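15 March: no, entry date as on the order form, March 15, 2023.

Went through the gripper budget with Wubit before lunch. We have 1662 left on the equipment line until the new year opens. Venetti quoted for two handheld units with spare jaws, Watel only for the jaws. Carriage is 161 from Venetti whichever way we order, so it makes sense to put everything on one form. Dario wants a second quote from Skonus. Asked him to get it in writing this time.
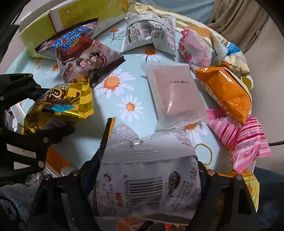 Spare jaws are the item I would not cut. Tolera put down one set per unit and I have changed that to 2. Snack packets are a fair test of them: the black jaws have to press into the sides of a white plastic packet to hold it, and most of the other things on the daisy cloth are bags and wrappers too, with crimped ends on several. I want softer pads priced as a separate line. Jamie thinks we can cut our own from sheet, which may be true, but somebody's hours go into that and they aren't on the budget.

Consumables: put in 100 for snacks and packaging. Gebremedhin says that is too much. Left it in.

Still to do
Ask Watel if their jaws fit the Venetti screws.
Find the old Tesfamariam invoice for the pad material.
Send Wubit the revised sheet, with carriage shown on its own.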